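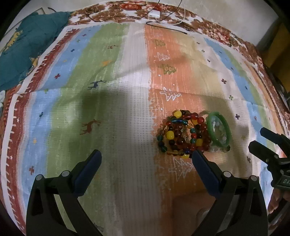
Notes for the jewelry talk, 15 minutes

Hi everybody, I'm Corina. Thanks to Armelle for the slot and for letting me go before lunch!

Start with the question: who here has a bracelet they can't wear right now, purely from not being able to get it loose from the others? (Wait for hands. Put mine up too.)

My whole method is the bed. Tip everything out in one heap on a spread you can see beads against, and don't start pulling! Find the stiff pieces first. A bangle can't knot, so it comes out easily and usually frees up a strand or two that was caught under it. Then the beaded strands, one at a time, lifting from the top of the pile. If one won't come after 3 tries, leave it and go to its neighbor.

(Slow down here, I always rush this bit.)

Next, the tin. I love a tin. Mint tins, cookie tins, whatever you've got in the kitchen drawer. Gertraud swears by her divided Likari box and we've argued over it for years, but I like being able to see it all with the lid open. 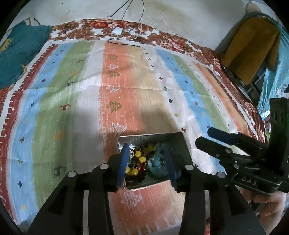

Beads and trinkets in an open tin, reindeer bedspread underneath.

Anything with wire goes in last, on top, where it can't hook the strands. Loose beads get their own little envelope.

Pass my tin along the front row. Ask for it back!! Then 5 minutes for questions, and Leopold has the sign-up sheet for the restringing evening in June.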